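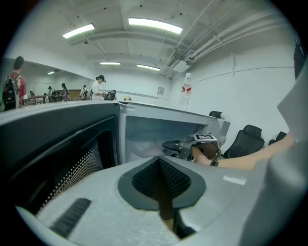

The pose jumps in the Prinarbridge set come from the tag tracker, and the planner is fine. With the microwave door open to the left, its perforated window fills much of the view, and the second gripper's square marker is the only tag I would trust as it reaches into the cavity. I reran episode 74 with the door masked out of feature matching — drift went away, and the 4 bad segments now pass.

On Monday, Acharya list wrote:
> Replay fails at step 1306 on our side.
> Is this the planner timeout? We run it
> at 1000 ms, same as Jukthorpe.

Leave the timeout alone. The mask patch is on the Mirnham branch; please rerun and post the residuals.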